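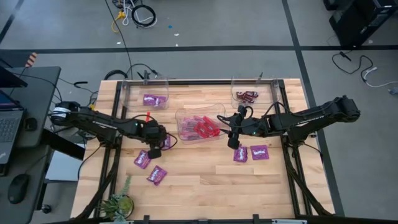
Sorting candy and snack packs into clear bins
Board: Pantry and Break Room

pantry_drawer_73
Posted 14th June
We keep snacks for the whole floor and I'm redoing how they're stored. Right now everything goes into one big clear bin, reds and purples mixed, and people dig. I want one bin per kind. Is it worth it, or does it all end up mixed again by Friday?

matosfan
Worth it. We did it at the Brivwood office with three clear bins. Small packs in one, twist-wrapped candy in another, and the big bin for whatever moves fastest. Ours stayed sorted for most of April.

Yogesh Bhatia
I'd go the other way. One large bin, mixed, filled to just under the rim. People like picking through it. Separate bins look good on the first day and then one is empty and the other two are full, and you get complaints about the empty one.

matosfan
That's a restocking problem. If a bin is empty, fill it.

Yogesh Bhatia
Sure, and who is filling it? We go through around 100 packs a week and I'm the one with the key to the closet.

pantry_drawer_73
I have the time to refill, so that part is fine. My problem is the sorting itself. I tip everything out on the table and then packs slide all over and I lose track of what I've done.

drimeo_lid
Don't tip it all out. Empty one bag at a time, keep the purple packs at one end of the table and the red ones at the other, and leave the middle clear for the bin you're filling. Lay the flat packs down first. Puffy bags go in last or they take up all the room.

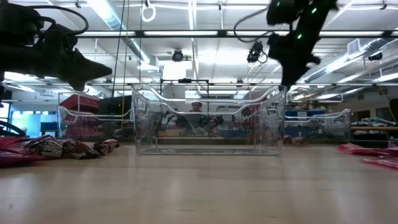
Do the bins need lids if they sit out on a table all day?
Sealed packs are fine in an open bin for a day, so save the lids for overnight or for anything that isn't individually wrapped.

matosfan
Agree on lids. Ours are Plalance and the lids went in a cupboard the first week.

Yogesh Bhatia
I keep the lids on. Dust gets on the wrappers and then they look old. Also the sun comes in on our side and chocolate doesn't like it.

drimeo_lid
For chocolate I'd move the bin before I'd bother with a lid. A lid won't help with sun.

Yogesh Bhatia
Fair point about the sun. Still keeping them on for the dust.

pantry_drawer_73
Going with three bins, no lids in the daytime. I'll do the purple packs first — there are fewer of them — and then the red. Does anyone label theirs?

matosfan
No labels. You can see through the sides.

drimeo_lid
I put a strip of tape on the bottom with the refill date. Peels off fine.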